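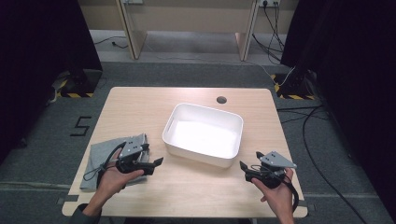 Figure 1. Table setup for the cloth task, with a hand-held gripper in each hand, the white bin, and the gray cloth at left.

Can a Machine Put the Laundry Away Yet?
Project report, Stumo group
April 15, 2019

1. Background

Our project looked at one household chore, putting a cloth into a bin, and asked how close a two-armed machine is to doing it without help. We picked it because a small child can do it and because it comes up in homes, hotels and shops. The Mosness laundry, which let us watch a shift in February, handles 4,000 pieces on a normal day. The washing and drying there are automatic. Picking up, sorting and putting down are done by hand.

2. Method

We recorded people doing the task with hand-held grippers in place of their fingers. The person sees what the gripper sees and has only two jaws on each side to work with, so the recordings show what the hardware allows when the decisions are good. We collected 820 recordings and kept 622. The rest were dropped for missing tracking data or a late start.

The kept recordings were used to train a controller we call Barrera. It was tested on the Uden arms in the same room, with the table in the same place.

3. Results

People using the grippers nearly always got the cloth into the bin. They were slow at first. The common problem was pinching two layers when they wanted one, and most people fixed this by letting go and starting again from a corner.

Barrera did well when the cloth started flat. When it started crumpled, the arms often closed on nothing, lifted, and carried on as if they held something. In 19 test runs one arm pulled the bin along the table while the other was still reaching. We added a pause before each lift, and that helped a little.

4. Discussion

The grippers are good enough for this chore. The weak part is knowing whether the cloth has been picked up. A person feels it or glances down, and our controller had only the cameras to go on.

We would not put this system in a home or on the floor at Mosness. It could be useful sooner where items arrive flat and one at a time. Folding was outside the project, and we did not test towels or anything with buttons.

5. Further work

The next group should add a force reading at the jaws and repeat the crumpled starts before changing anything else. The bin should also be fixed to the table for half of the runs, so that dragging can be separated from bad grasps.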